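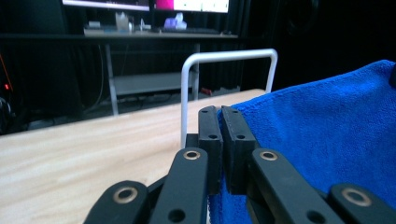 Microfibre towel

A microfibre towel is a cleaning or drying cloth made from very fine synthetic fibres, usually a blend of polyester and polyamide. Terry types have a looped pile, and blue is a common colour for general dusting and for wiping tabletops.

Structure

The loops stand up from a knitted base and increase the surface in contact with dust or liquid. Pile that is pressed flat or creased reflects light unevenly, so a towel of a single dye may show lighter and darker patches when spread out.
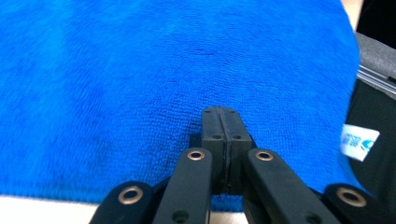
This page was last changed on Wednesday, August 7, 2019.

Folding

The towel is laid flat, smoothed from the centre and folded in half twice, which gives eight wiping faces. A towel left in a heap keeps its creases for longer. Fabric softener coats the fibres and is normally avoided.

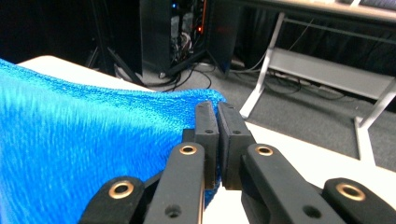 Lemieux, April

Trials by Maëlle Campbell compared Bedetti and Flosto terry towels over 402 wash cycles. Both kept their pile, although the Flosto towels shed more lint in the early washes. Weights were recorded dry, before and after the series.

See also: Dishcloth; Terry cloth; Tea towel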